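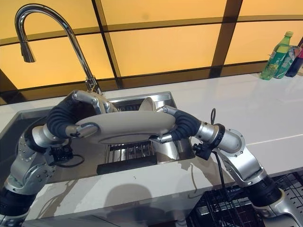

Large oval serving plate over a stainless steel sink, with a second dish standing in the basin.

Washing Large Platters by Hand: Frequently Asked Questions
Dedlow Kitchen Care. Last revised 23/01/2025

Which pieces does this page cover?

Oval and round serving plates too long to lie flat in the sink, in glazed stoneware, porcelain or bone china. Cast iron, wood and unglazed terracotta are covered on separate pages.

Can I put a large platter in the dishwasher instead?

Check the mark on the underside first. If it says dishwasher safe and the piece stands in the lower rack without touching the spray arm, yes. Spin the arm by hand before closing the door. Pieces with metallic trim, hairline cracks or old repairs should be washed by hand. Our Flunden ovals are rated for the dishwasher. The Nenwood ovals have a softer glaze and are not.

How should I hold a wet platter?

By the two ends of the long axis, one hand at each end, with the plate level. A long plate held at one end puts all the load on a narrow part of the rim, and a soapy rim is hard to grip. Keep the plate over the basin while you turn it. If you need a hand free, set the plate down first.

The platter is longer than my sink. How do I wash it?

Wash it in halves. Rest one end on the floor of the basin, hold the other end up, and wash the lower half front and back. Rinse, turn the plate end for end and repeat. Don't balance the middle of the plate on the raised rim of the sink while scrubbing; pressure on either end will tip it.

Do I need a grid in the bottom of the sink?

It helps. A grid of parallel bars keeps the foot of the plate off the steel and lets grit drain away underneath. Bare steel bars can leave gray marks on a pale glaze if the plate is dragged over them, so lift and place. Bars with rubber feet or a coating mark less. The Fortin grid is 14 inches front to back; measure the flat floor of your basin, leaving out the curved corners.

Can other dishes stay in the sink at the same time?

One, if it stands on edge at the back and there is clear space in front of it. Two large pieces leaning on each other will chip at the rim, usually on the underside where the glaze is thinnest. Take bowls, glasses and knives out before starting.

What water temperature should I use?

Warm from the tap. A platter that has come out of the oven or the refrigerator should stand until it reaches room temperature. Sudden changes are the usual cause of crazing, the network of fine lines that appears in the glaze.

How do I remove gray streaks?

They are metal deposits from cutlery, sink bars or pans, and they sit on top of the glaze. Make a paste of baking soda and water, rub gently with a damp cloth, leave for a few minutes and rinse. Heavier marks may need a powdered cleanser made for ceramics — test it on the underside first.

Food has dried in the angle where the rim meets the well. What works?

Lay the plate flat on a towel, fill the well with warm water and a little detergent, and leave it for 16 minutes. Then work along the angle with a soft nylon brush. Metal scourers and knife tips cut through the glaze, and the cut will hold stains afterward.

How should it be dried?

With a flat-weave towel, starting with the foot ring. Water held in the ring runs out when the plate is turned and leaves a mark on the shelf below. Air drying on edge is fine if the rack slots are deep enough to hold a third of the plate's height. Most standard racks are not.

Can I stack platters in the cabinet?

Up to four of the same size, largest at the bottom, with felt or paper between them. Use 100 percent wool felt if you can find it; some foam liners stick to glaze in hot weather.

Is a crazed platter still safe for food?

Use it for dry food or for display. Liquids and fats pass through the lines into the clay body and can't be washed out. A tan or brown shadow under the glaze means this has already happened.

My question isn't answered here.

Write to Onyekachi Ajayi at the Dedlow care desk and include the mark from the underside of the piece. For chips and breakage, see the repairs page. Repair requests for Nenwood ovals are accepted again from July.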